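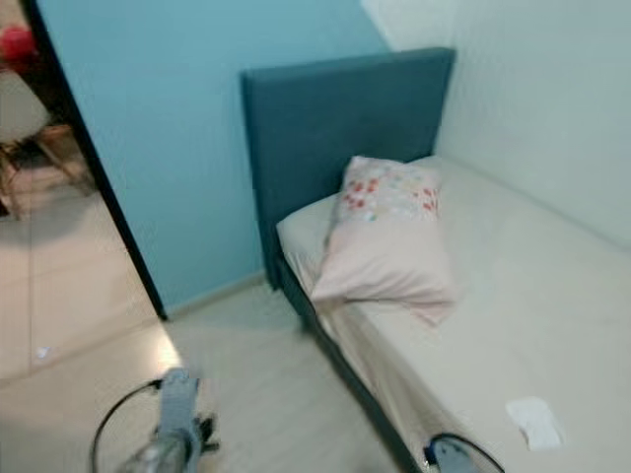 Erow return with second album Trelcombe, out today

Sep 4, 2020

It's been a long wait but Erow are back. The Tudside duo's second album, Trelcombe, landed this morning on Granström, and if you liked the slow, foggy end of the debut you'll be pleased. If you liked the bangers, there are two of them. Maybe three if you count the closer, which takes its time.

Quick facts first. 11 tracks, 41 minutes would have been the tidy length for this sort of thing but they've gone long, with the whole lot running to 74 minutes. Yes, really. Two songs go past the nine minute mark and one of those, "Harbour Lights Off", was put out as the first single back in April, uncut. Radio didn't touch it. The fans did, and the limited seven-inch (split over both sides, fade out in the middle, very old school) went quickly.

Production is by Gøran Ekström, who also mixed it and plays most of the bass synth. He has pulled everything down a notch. Drums are dry and close, the vocals sit right back in the wash, and the big pads that were all over the first record only turn up when they're wanted. "Signal Box" has hardly anything in it for the first couple of minutes, just a pulse and a voice and a bit of tape hiss, then the chorus comes in sideways and you realise the tune was there all along.

"I kept taking things out," Ekström says in the notes that come with the album. "They kept putting them back in. We met somewhere in the middle, mostly on a Sunday night when everybody was tired."

Trelcombe is named after the village where most of it was written, a week at a time over two winters. Not a concept album, the band say, though there's a weather report on track four and what sounds like a bus on track six. Lyrics are mostly about leaving places. "Last Coach" is the saddest thing they've done and also the one with the handclaps.
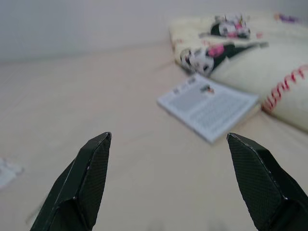

Best of the rest: "Paper Sun" is the obvious next single, all chorus pedals and a bassline that could have come off a 1984 twelve-inch. "Glasshouse" is shorter and meaner, with a guitar solo right at the end that stops dead. "Ordinary Weather" does the spoken word bit that somebody always does on a second album, and gets away with it becuase it's under two minutes. The title track is an instrumental. Four chords, a lot of echo, lovely.

Less sure about "Tollgate", which has the same drum fill every eight bars and never finds anywhere to put it. And the run of three slow ones in the second half could have lost one. On the vinyl you get a side change in there, which helps. On a phone on the bus it's a bit of a slog.

Still, the good stuff here is very good, and the singing is miles better than last time round. The debut had a habit of hiding every line under delay. Now there's a proper voice, a bit cracked at the top, and words you can make out. Headphones recommended for "Signal Box" and the closer, "Nightline", which builds for about 9 minutes and goes out on one held note and a door shutting.

Formats: download and streaming from today. Double vinyl in black or smoke grey, gatefold, lyrics printed on the inners. CD in a card sleeve. There's a cassette as well, same tracks, different running order, only from the Granström shop. Vinyl orders are going out now but the grey is running a bit behind, so anyone who ordered both colours in one go will get them in seperate parcels. No extra postage.

Live dates: none yet. The Tudside launch show was pulled in the spring along with everything else and hasn't been given a new date. Tickets for that one are still valid, or you can get your money back from wherever you bought them. The band are instead playing the first side through on a live stream tonight, from their practice room, with Ekström on bass. Starts at nine, free to watch, tip jar for the venue that should have had the gig. It'll stay up over the weekend and then come down.

A remix EP is also on the way. Four tracks, "Paper Sun" twice, one of those by Ekström himself. No release date on that beyond "before Christmas", and the label wouldn't be pushed on who else is on it.

Full track list:

Signal Box
Paper Sun
Last Coach
Ordinary Weather
Harbour Lights Off
Glasshouse
Trelcombe
Tollgate
Low Water
Every Other Window
Nightline

Trelcombe by Erow is out now on Granström. Proper review to follow next week once we've had the vinyl through.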